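Crumbs, and other things I have taught a robot

I have spent most of September moving small objects from one place to another, very slowly, by way of a robot arm that could not care less. My job title at Orno says "software." My mother believes I'm in computers.

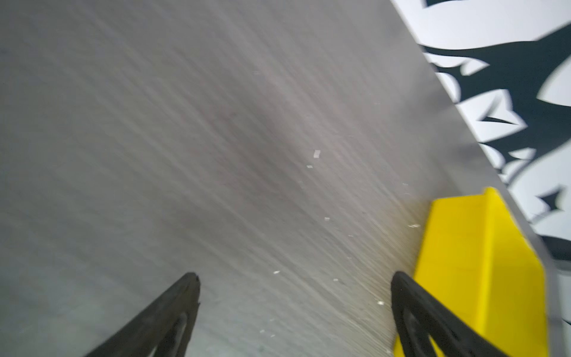

Anyway, the plan on paper was simple. We drive the arm by hand, it records what its wrist camera sees and what its fingers do, and after enough of this a model works out how to do the task by itself. "Enough" was fixed at 1,275 good episodes in a meeting I didn't attend. The word "good" was added later, by Hülya Soylu, who checks the recordings and has higher standards than any teacher I ever had.

A good episode, per Hülya, starts with the fingers open and away from the object. The approach is one smooth motion. You don't bump anything, you don't stop halfway to scratch your nose (the arm waits, the recording doesn't, and the model will learn to respect the nose-scratch as a step), and you let go cleanly at the end. I had 66 of mine thrown out in the first week. The note next to most of them was "dithering." I've had the same note on performance reviews.

The dithering is hard to cure. When I pick up something with my own hand, I don't decide anything. My hand goes over there and comes back with a thing in it. When I do it through the controller, I get close, lose my nerve, back up, rotate a little, rotate back, and go in again from the same angle I had to begin with. Jérémie Rey, who sits at the station after mine, does none of this. He swoops. He's had more drops than anyone, but Hülya keeps a lot of his drops on purpose, as long as he picks the thing up again without sulking. A model that has only ever seen success has no idea what to do about a block that has rolled away from it. Mine, presumably, would go back and forth over it for an hour.

Then there's the matter of variety. Our first model, nicknamed Planach for reasons that left the company with the person who named it, did beautifully on the bench where it was trained. We moved it over one bench and it reached with total confidence for a spot where there was nothing at all. It had learned the bench. So now we change things between takes: where the object starts, which way it's turned, what's underneath it, what's next to it, how the light falls. Soo-ah Yook wrote the rotation schedule and it has 108 rows. I follow it faithfully and understand maybe half of it. Row 40-something only says "further left than you want."

Steel is my least favorite thing to work over. It looks like a plain gray background until you swing the wrist quickly, and then the whole grain smears into streaks and you lose all sense of how fast you're going. On a busy print you can at least watch the pattern slide by. I asked if we could skip the metal surfaces and was told, kindly, that kitchens have them.

Crumbs are their own debate. I'm a wiper. Give me a cloth and I'll clean before every take. Nantana Hemmin made me stop. Her argument is that the model will spend its working life among crumbs, and if it never meets one in training it may decide the first one it sees is a very important object. My argument was that a wiped surface looks nicer. I lost, and rightly, but I still keep the cloth in my back pocket.

The pace is 15 episodes to a sitting and then a break, a rule that came in after we looked at the recordings by time of day. Mine fall apart at 4 p.m. You can watch it happen: the paths get wobblier, the grip gets later, and there's one where I close the fingers on thin air and hold it there for a while, apparently satisfied. Hülya has asked to keep that one for herself.

What I hadn't expected is how much of me ends up in the thing. We ran an early version last week on everyone's data together, and it came in fast and low like Jérémie, got right up to the object, and stopped. Backed up a little. Rotated. Rotated back. Soo-ah turned around and looked at me, and so did everybody else.

I'm on rows 70 through 84 tomorrow. Two of them are steel.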